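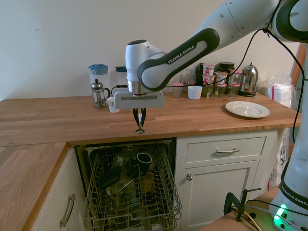

Visit Report: Evidence Intake at the Muscombe Property Unit
Category: Courts & Law Enforcement
3 min read

The Muscombe property unit opened its intake floor to outside visitors on 5/6/26. Abelardo Quiroga, who supervises the unit, led the tour. Groups were limited to 13 people, and phones were left in lockers at the front desk.

Firearms are unloaded and checked by the seizing officer before they reach the counter. Each one gets its own box, a zip tie through the action, and a label with the case number. Ammunition is logged as a separate item and stored in another room. The unit receives up to 200 items in a busy week.
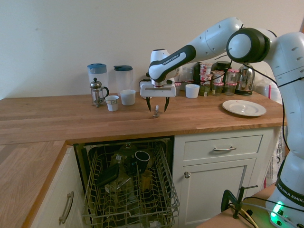 Storage and Transfer

Long guns are kept in Wustitz racks behind a door that takes 2 badges to open. Every opening is written to the Zendden log, along with the reason given. Items held for federal cases carry a red tag and cannot be released on a county court order alone.

Quiroga said most delays come from incomplete transfer forms. In May the unit returned 40 forms for missing signatures. The lab courier will not accept a sealed box until the form matches the label.

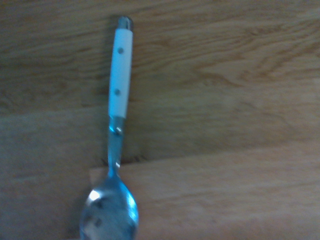

White-handled spoon on a wooden surface.

The tour did not include the drug vault. Questions on disposal schedules were referred to the county attorney.

Related
Hämäläinen Locker System: Notes From a Demonstration
How Chain-of-Custody Forms Are Audited
Visiting the Muscombe Courthouse Records Room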